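Home Notebook Projects People Archive Log in

Search this notebook Go

26 May 2022

Small parts, sorting out. Third go at this, should have been done in December.

Started with the Callau drawer becuase it's the worst one. Everything in together: M3 screws, the odd M2.5, washers, heat-set inserts, two sorts of crimp, bits of sleeving, a dead fuse. Tipped the lot on a tray and pulled out anything with a thread. Sleeving and crimps back in the drawer for now, separate bag.

Screws under 6 mm go by head type and never mind the length. Tried by length last time and no one kept it up, me included. Pan heads, countersunk, cap heads, grubs. Anything with a rounded-out socket straight in the scrap tin, please don't put them back "for later".

Inserts: 84 in the bag from Nava, bag says so anyway, sealed, not opened. They stay in the bag until the open ones are used up. Open ones are a mix of old and new type, the old ones have the coarser knurl and want a hotter iron. Keep apart!! Lost an afternoon to this on the Kalport lids.

Boxes. Had been using jam jar lids and the cut-down egg tray, both going. Went through what we've got in the cupboard and settled on the smoky grey one with the hinged lid. Big bit at the back, little cells at the front. Latches on the front edge, I like those better than the push-fit sort, which ping open if you carry them by the lid. Elvia wanted the deep drawers instead, fine for cable but you end up digging with a finger for a grub screw.

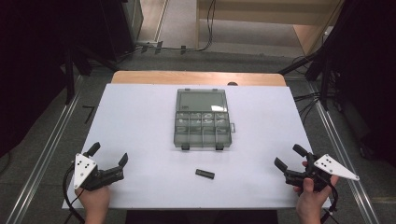
Organiser on the white board, nothing in it yet. Black block in front.

Plan for the cells, from the left:

back row — pan, countersunk, cap, grubs
front row — plain washers, spring washers, nuts, old inserts

New inserts NOT in here. Big compartment for the hex keys and the short driver, plus the tweezers if they fit with the lid down (not tried). If they don't, tweezers live in the mug.

Labels. Paper ones under tape went brown and fell off last time. Going to write on the lid with the paint pen, mirror of the cells underneath, so you can read it shut. Elvia says the pen comes off with alcohol so it can be changed. Test on the underside first, some of these plastics craze.

Work on the white board for sorting, not on bare wood. Black screws show up on it and a dropped washer doesn't vanish in the grain. If one goes over the edge onto the carpet, magnet on a stick, it's in the left hand cupboard. No good for the stainless or the brass obviously.

Order list while I'm here:
M3 x 8 cap, box
M3 spring washers
inserts, new type only
paint pen, white, fine
second box same as the grey one if Rotisby still do them, otherwise anything with latches and cells that don't lift out. The lift-out kind let washers creep underneath.

Restock rule, trying this: 60 of each screw in the cells at most, rest stays in the supplier's box on the shelf. Fuller than that and they jump over the walls when you shut the lid. Whoever takes the last few tops it up from the shelf, and writes it on the sheet if the shelf's out too.

Not decided — where the nylon bits go. Standoffs are too long for the small cells, they'd have to lie diagonal. Possibly their own tub. Also the bag of springs, no idea what these came off. Leaving them on the tray with a note, if they're yours take them.

Kalport spares stay in the Kalport tin, don't mix them in, threads are different and they look the same until you've forced one.

Still to do: fill cells, paint pen, wipe out the Callau drawer, put the tray back in the kitchen before it's missed. Crimps another day.

3 comments

ezepeda
Springs are off the old clamps, I'll have them. And the deep drawers ARE better for standoffs.

marcus_t
can the nuts have a cell nearer the big bit, I always want nuts and a hex key together

ezepeda
Swap with grubs then. Do it before the pen goes on.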